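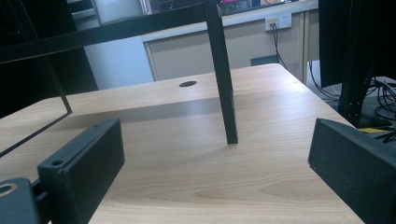

Gripper camera, fingers apart, with a thin black leg of the shelf unit beyond them.

Nudbridge

Nudbridge takes recordings made with hand-held grippers and turns them into something a planner can read without complaining. It lines up the gripper cameras with the head camera, attaches a pose to every image, works out when the fingers were open or shut, and writes the lot to one folder per episode. It also throws things away, which is most of its job.

It was written at Wevum for the shelf recordings made in the Flernham room, and it still thinks the whole world is a table with a shelf on it. Patches that broaden its mind are welcome.

Last edited July 13, 2025.

What you get

The converter, a viewer, and a data card for the Flernham shelf set (further down). The set holds 3172 episodes after filtering. The viewer is slow and ugly and has found more bugs than the tests have.

Installing

You need a recent Python and a working copy of Strebel, our pose solver, which lives in its own repository for reasons that made sense at the time. Install Strebel first. If you install Nudbridge first it will fetch an old Strebel by itself and say nothing.

pip install ./strebel
pip install ./nudbridge
nudbridge check

The check command should print "fine". If it prints "mostly fine", read the lines above it.

Converting a session

nudbridge convert raw/ out/ --rate 30

The rate is images per second in the output. Whatever the cameras were doing, everything is resampled to this, with the head camera as the clock. We tried using the gripper cameras as the clock and ended up with two clocks and a long meeting.

Each episode folder contains:

head/ – images from the head camera
left/ and right/ – images from the gripper cameras
poses.csv – one row per image, with position and rotation for each gripper and for the head
width.csv – finger opening, from nought (shut) to one (as wide as it goes)
notes.txt – whatever the operator typed, spelling preserved

How poses are found

Each hand-held gripper carries a grey triangular plate with dark dots on it. Strebel finds the dots, matches them to the known layout, and solves for where the plate is. A fixed offset then gets you from the plate to the point midway between the fingertips. That offset is measured once per gripper and kept in grippers.yaml. If you unbolt a plate and bolt it back on, measure again. A plate that is "as good as straight" will put the fingertips inside the table, and the planner will believe it.

When the dots can't be seen, Strebel coasts on the last known motion for a short while and marks those rows as guessed. Past the limit, it stops guessing and leaves the row blank. Older versions carried on regardless, and one gripper was last recorded travelling calmly through a wall.

The shelf is where most of this matters. Reaching under the upper shelf puts the jaws between two flat boards, close to thin legs, and the planner needs to know where the jaws are to within less than the gap it is trying to fit through. The plate sits back by the hand, so it can stay in view while the jaws are out of sight, provided you don't turn your wrist over.
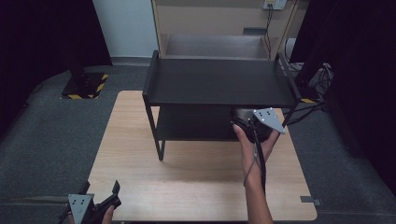
Filtering

Run this after converting:

nudbridge filter out/ --max-guessed 3

The number is the largest share of guessed rows you will put up with, as a percentage. Three is what we used for the published set. Ten will get you many more episodes and a planner with a drink problem.

The filter also drops episodes where the finger width never changes, episodes shorter than 96 images, and episodes where left and right have been swapped. The last check works by asking which plate spends its time on which side of the head image. Someone who likes crossing their arms will defeat it.

Data card: Flernham shelf set

Task: reaching on to, under and around a black two-tier shelf unit on a wooden table.

Collected by: people wearing a head camera and holding a gripper in each hand. No robot arm was used for collection. Arm trials come later, with a planner trained on the output.

Background: left as it was. Cables, sockets, a beige cabinet. We did consider tidying up, then decided that a model upset by a cable would be upset by most buildings.

Lighting: ordinary room lighting. The shelf throws soft shadows on the table, and early versions of our edge finder were very fond of them. If you are training anything that looks for thin legs, check what it does with a shadow before you celebrate.

Labels: none by hand. Phases (approach, insert, withdraw) are cut automatically from speed and finger width. They are decent for approach and optimistic for insert.

Splits: by session, never by episode. Neighbouring episodes look so alike that a random split will give you a lovely score and teach you nothing.

Known problems

The narrow legs of the shelf vanish in the depth estimate when seen end on from the gripper camera. The planner treats the missing bits as free space. Use the shelf model in scenes/shelf.yaml instead of estimated depth until this is fixed.

Black grippers in front of a black shelf are hard to segment. The masks in masks/ are usable for the jaws, less so for the body, and should be kept away from small children.

Time stamps drift in the sessions recorded in November. The --fix-drift flag handles it. It is off by default because it makes every other session slightly worse.

The viewer crashes if you resize the window while it is loading. Don't resize the window while it is loading.

Reporting bugs

Open an issue with the episode folder name, the output of nudbridge check, and your grippers.yaml. Pose bugs go to the Strebel tracker. If you can't tell which it is, put it here and we will argue about it among ourselves.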